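Last updated in September, for the Plorninura bin-picking kit on a KUKA arm.

# Your first mixed-bin pick with the Plorninura kit

I've been running this kit for a few weeks now and I'm still grinning every time it reaches into a bin of junk and comes up with one thing! The manual from Tadeo covers single-part bins well, but it rushes through mixed ones (soft stuff next to hard stuff), so these are my notes on getting there.

You'll need:

- the kit, with the two-finger gripper already mounted and its hoses connected
- two metal bins with sloping sides
- clamps, more than you think
- a handful of household objects
- the Vallska software, with the mixed-bin option turned on

## 1. Clamp everything

Bolt the boards down first, then clamp the front bin to them. A bin that slides even a little will throw off every pick after it. I skipped the second clamp on day one and lost a whole Monday chasing a calibration problem that was really just a loose bin.

## 2. Teach the bin

Jog the arm in manual mode at low speed and touch off the four top corners, then one point on the floor. Save it under a name you'll recognize (mine is "front", very creative). Vallska builds its no-go walls from these points. Set the wall margin to 13 mm for a start; the default is tighter and my fingers scraped on the way down.

## 3. Dress the cables

Run joint six to both ends of its travel and watch the hoses the entire time. Leave a loop big enough that nothing pulls tight. Mỹ Đồng, who got me into this kit, ties hers at the extremes of travel instead of at home position, and I've copied her ever since.

## 4. Pick your objects

Start with five or six and leave some bare floor between them. Mix it up: a plush toy, a cup, a box, something long. Please don't start with anything clear or very shiny, you'll just get discouraged.

## 5. Set the grip limits

There are two profiles, soft and rigid. I run soft at 900 on the kit's own force scale and rigid at 2,000. It will go up to 4,000, but I haven't needed that for anything in my cupboard.

## 6. Run one pick in step mode

Turn on step mode so the arm waits for you between moves. Let it lower into the bin, then check both fingers against the wall and the neighboring objects before you press Continue. Look at the low finger especially. On a crowded pick, like going in beside my blue dolphin, the tip ends up right next to a tail.

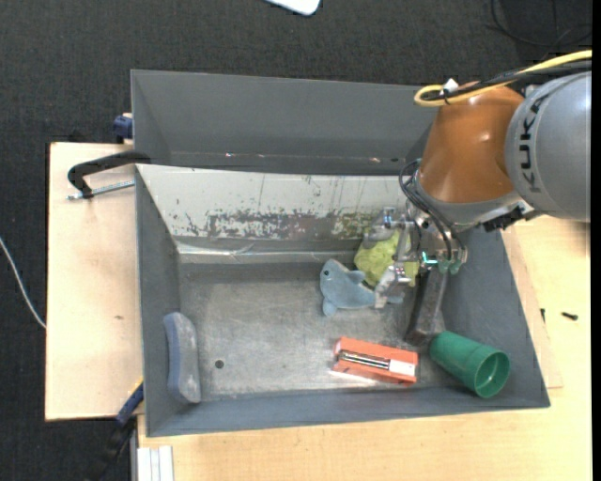 ## If the pick fails

- **Fingers close on nothing:** redo the floor point.
- **Two objects come up:** spread things out, or lower the soft setting a bit.
- **Arm stops above the bin:** the margin is too wide for objects near a wall. Nghĩa Tôn drops his by a millimeter at a time until it goes in.

Once single picks work, turn step mode off, keep the speed low and let it move things over to the rear bin. I still keep a hand near the stop button.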